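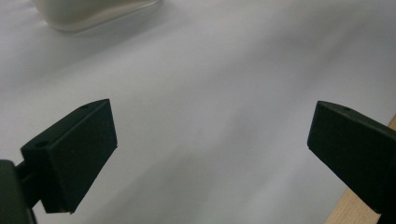
Reading time: 2 minutes

Narka hand-held gripper, wedge pad version

The Narka is a hand-held two-finger gripper with a camera looking down past the fingers. The operator holds it, does the task by hand, and the video is used later to set up the same grip on an arm. Mondimis supplies it singly or in pairs from the Stullthorpe workshop.

Wedge pads are the standard fit. Each has a broad flat face and a pointed tip, with a matte finish, and is held on by screws. Pads can be changed without taking the finger off the body. Check the screws after the first 100 grips and again whenever the tips stop meeting squarely.

Opening between pads: 74 mm
Fingers: two, driven together
Supplied with: one set of wedge pads, four spare screws, hex key

Bench comparison

Khurram Qureshi ran the Narka against the older Bozsik gripper in May, using the same tabletop and the same objects for both. Thin steel was the hard case. A flexible blade bends if the pads close out of line, and the tip then points away from where the camera expects it. The Narka held a blade upright through more than 300 grips before the pads needed cleaning. The Bozsik has softer pads and was better on round plastic tubs, but its blade position drifted between grips and had to be reset by hand.

Benoît Gaillard repeated the blade test with a gripper in each hand. His note is that the left hand tires first, and that both units should be zeroed with the jaws closed before recording starts – if only one is done, the two opening readings cannot be compared.

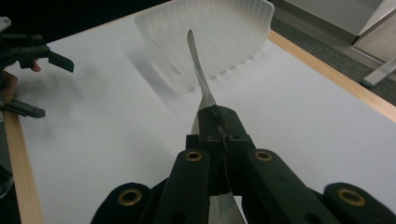 Can Bozsik pads be fitted to the Narka?
Only with the adaptor plate, which is ordered separately and reduces the opening slightly. Zero the gripper again after fitting it.

Page last revised August 23, 2018. Orders and spare pads: Mondimis, Stullthorpe.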